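3.2 Household containers and the sorting of small items

The second part of the survey asked where people keep the small things that have no fixed home: keys, batteries, loose buttons, letters waiting for a reply. The questionnaire went to households in two towns, Hultesow and Venitz, and 1,466 usable forms came back. The forms were checked against the address list before coding, and the list was closed on 2021-03-28. Forms that arrived later were kept but do not enter the results given here.

Respondents were asked to name the container they used most often for such items and to say which room it stood in. We had expected drawers to be named most often, as they were in the pilot study at Celtmont. In the main survey, open containers were named more often than drawers in both towns. Most of these were baskets, bowls or trays, kept on a table, a shelf or a window sill near the front door. Lidded boxes were less common and tended to hold papers.

The wording of the question matters here. In the pilot we asked for "storage", and many people seem to have taken this to mean something that closes. In the main survey we asked where a thing is "put down", and the answers moved towards open containers. The two sets of results should therefore not be compared directly.

Material was recorded in the respondent's own words and coded afterwards. "Wicker", "cane" and "rattan" were used loosely, often for the same sort of object, and we have treated them as one group under the heading of woven containers (Figure 4). Metal, glass, card and plastic were coded separately. A container made of more than one material was coded by the material of its sides.

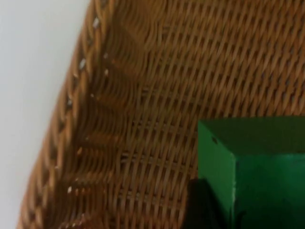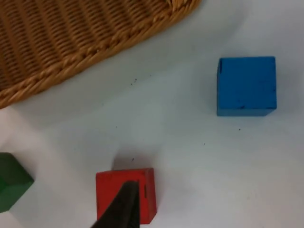
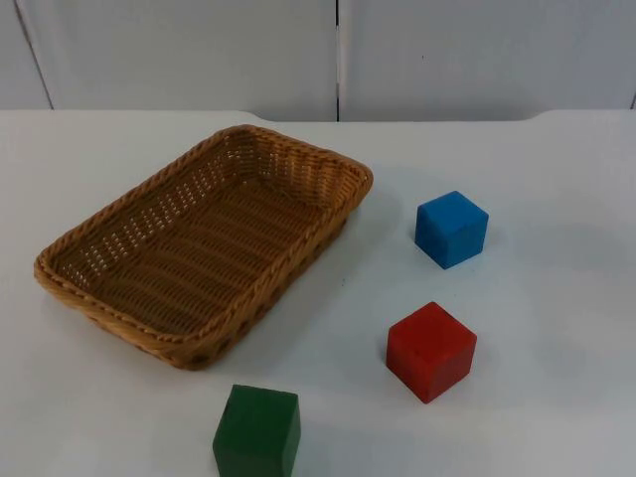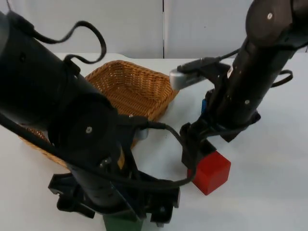
Figure 4. Woven container, coded as "woven" in the material group.

Does an open container hold fewer kinds of item than a closed one?
It holds more kinds, on the whole, but each item stays for a shorter time. Closed containers in our survey were more often given over to one kind of thing, such as sewing goods or receipts.

The length of stay was taken from the diary part of the study. A smaller group of 200 households kept a simple diary during May, noting each evening what had been added to the chosen container and what had been taken out. Keys and glasses came and went daily. Letters stayed until they were dealt with, and a few were still there when the diary ended. Batteries were the item most often added and least often removed, and several diary keepers wrote that they no longer knew which ones still worked.

Households with children reported more mixed contents. Toy parts, hair bands and crayons were found alongside post and keys, and the container was more often described as "full". We did not ask for a measure of fullness, so this word rests on the judgement of the person filling in the form. It was used freely – sometimes for a container that the same form listed as holding only a few things.

Size was also a difficulty. The form offered small, medium and large, with a drawing of a hand beside each for scale. The drawings were based on those in the Danko household schedule, with the outlines made heavier so that they would print clearly. Even so, a number of respondents crossed out the drawings and wrote in measurements, or ticked two sizes at once. Double ticks were coded as the larger size.

Differences between the two towns were small for material and larger for position. In Hultesow, where more of the homes surveyed were flats, the container was often in the kitchen. In Venitz it was more often in the hall. Some Venitz respondents had one in each place, and they were asked by post which they used more. The replies to that letter are treated in Section 3.3, together with the answers on who in the household empties the container and how often.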